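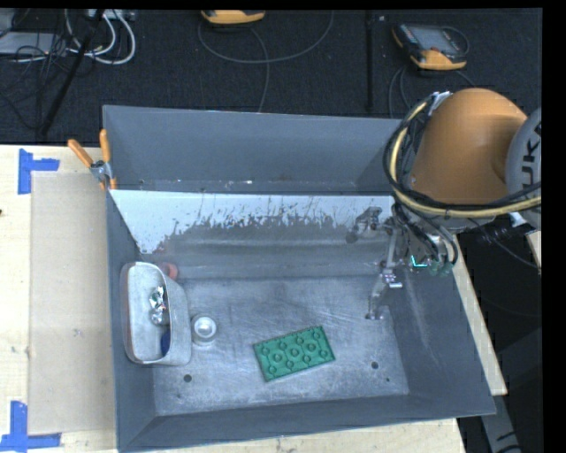
The bin with several kinds of objects in it, among them a green block plate, a small metal cup, a light container and a silver wrapper. The gripper is at the right side.

Learning to pick by trying – gallery

On this page we collect material from the bin picking study of the Wenoslow group. The study started in September and its first part is now finished. We wanted to know how well an arm can learn to take objects out of a metal bin when it gets no model of the objects beforehand. It only gets camera pictures, and after each try it gets one answer: the object was lifted, or it was not.

The page has one picture with longer notes under it, ordered by topic. Readers who only want the result can go directly to the part "What came out".

The bin

We use a metal bin with sloping sides. The slopes are useful for us, as many objects slide back towards the floor when they are dropped near a wall. They also make the task harder. A gripper finger that comes down beside a sloping wall has less space than the camera picture suggests, and our first planner did not take this into account. The floor is full of scratches and white scuffs. We thought at first to paint it, but then decided to keep it. A method that works only on a clean floor would not help many people.

The objects

We wanted things which differ in shape, in stiffness and in how they reflect light. A flat block plate is easy to see and difficult to grasp, because the finger must get under or around a very low edge. A small metal cup is the opposite case: it is a good shape for grasping, but its shiny inside gives poor depth values. The crumpled wrapper has both problems, and it also changes its form each time it is squeezed. Objects lying inside another object, like the wrapper in the container, were counted as a separate case in our results.

The tries

In total the arm made 2,167 tries. The first 600 were made with random grasp points, so that the network had something to start from. After this, the network chose the grasp point itself, and we trained it again after every 100 tries. We did not remove bad tries from the data. Some of them were caused by a loose cable or a wrong calibration, and we marked these in the log, but they are still there for everybody who wants to study them.

The method, in short

The network looks at the bin from a fixed camera and gives a score to each possible grasp point and angle. The arm takes the best one. The scoring part is based on Erkevell, our own older code for sorting small parts, and the motion part is called Valdebenito. The two programs exchange only a position, an angle and an opening width. This made it simple to change one of them and leave the other as it was.

What came out

The stiff objects improved early. With the cup, the arm learned to go for the rim from outside, even when a wall or another object was close. With flat plates the progress was slow for a long time, and then the arm began to push a plate against the slope before closing the fingers. We had not programmed this movement – it came from the data. Wrappers stayed the most difficult group until the end. The arm often closed on a fold which then gave way during lifting.

We were also surprised by the containers. The network learned to take the whole container by its wall when it could not reach the thing inside. By our rule this is a success, as one object has left the bin, but a person in a packing hall would maybe not agree. For the second part we are changing the rule, so that the arm is told which object is wanted.

Next part

The second part will use 2 bins, and the arm has to move objects from one to the other. We will run it in the Vodside hall, where the daylight changes much more than in our laboratory. The log files and the training code of the first part can be requested from the group by e-mail. Please write which objects you are interested in, as the full set is large.

Page last changed 17 Nov 2020

Contact | © Wenoslow group | Back to top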